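Toy kitchen bits – keep as one set or split up?

DaliaZ
March 9, 2020
Sorting the play kitchen for our toddler group. The toaster oven, colander and frying pan get used most. Do you store it all together or by type?
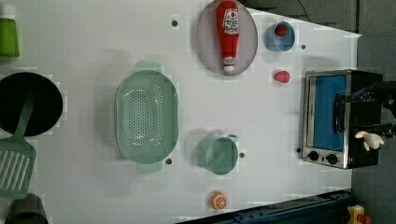

Replies (5)

a_magi
By type. Food in one tub, pans and crockery in another. We have 78 pieces and it takes the children 9 minutes to clear up.

Olaia R
I'd keep it together. If the ketchup bottle and the orange are in a different box from the plate, ours just tip out both boxes.

a_magi
Ours don't, but we only put one tub out at a time.

SauliusS
Is the mint green jug part of the same set as the colander? Ours is Skulberg and the handles came off by September.

DaliaZ
No idea, sorry, it was all donated. Handles are fine so far. I'll try Olaia's way first – we only have one big tub anyway.

Jurgita_S
Whichever you pick, take the small red round thing out if you have under-threes. I wouldn't leave it in with the rest.

Olaia R
Agree with that. Ours is on the high shelf.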